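Skollport Oral History of Small Shops
Progress report to the Kallard Fund
June 30, 2020
Prepared by Ifeoma Osagie, project lead

Where we stand

The grant agreement says we will record the working lives of people who ran small shops in Skollport between the closing of the cannery and the opening of the mall. It also says we will do this by sitting across a kitchen table from them. The first part is going well. The second part stopped in March, along with everyone else's second part, and most of this report covers what we did next.

We have 30 finished interviews, each one recorded, transcribed and approved by the person who gave it. Another 11 are recorded and waiting on approval. Approval is slow. People who talked freely for two hours about a landlord are often surprised to meet those two hours in print, and a few have asked for the landlord back out again. We take him out. The original recordings stay sealed under the terms we agreed with you last year.

Interviews by phone

We moved to the telephone in the first week of April. I had expected to hate it. The sound is worse, there is no one to pour the coffee, and a retired butcher cannot show you how he held the knife. On the other hand, people call back. Mrs. Szalai, who kept the hat and alterations shop on Front Street, gave us a polite forty minutes in February and has since called four times to correct herself, each correction longer than the interview. Her account of the 1978 flood now exists in three versions. We are keeping all three, labeled by date.

The phone recordings run through a program called Wukix, which we chose for its price. It drops the first few seconds of each call, so every interview now begins with me saying my name twice.

What people are telling us

We planned our questions around money: rent, suppliers, the bank, what happened when the mall came. We get answers to those. What people want to talk about is the inside of the shop. They can tell you which floorboard gave, where the draft came in, and which customer stood at the counter every afternoon and bought one spool of thread a year. Several of them could draw the floor plan from memory, and I have started asking them to mail me one. Nine have arrived so far, two of them on the backs of utility bills.
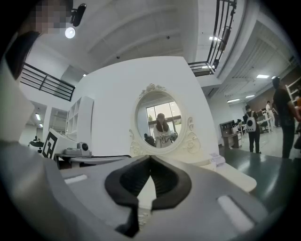
The fittings come up nearly as often as the customers. When a shop closed, its counters, hooks and shelving went somewhere, and people remember where with great bitterness. One family has not spoken to another since a cash register changed hands in 1983. I have now heard both sides and believe neither. We would like to add a short section on this to the final booklet, if you have no objection to a chapter that is mostly about furniture and grudges.

Photographs and papers

We promised 200 scanned items by the end of the second year and have 191. I would enjoy this number more if a fair share of it were not receipts. The library's scanner has been behind a locked door since March, so the last batch was done at my house on a machine that gives everything a faint green cast. Those items will be rescanned when the library opens.

Money

We have spent less than planned on travel and more on postage. I ask your permission to move the unspent travel money to transcription, where we are behind. The typist has been patient, but she has also raised her rate, and she is right to.

What is late

The public listening evening, set for May, did not happen. I have not picked a new date, and would sooner leave it blank than move it every six weeks. The booklet is one chapter short, the one on grocers, who are the hardest people in town to get on the phone. They all say they are busy. Most of them retired twenty years ago.

Next steps

Between now and the next report we will finish the approvals still outstanding, start on the grocers again, and send you a sample chapter. Mrs. Szalai has asked to read it first.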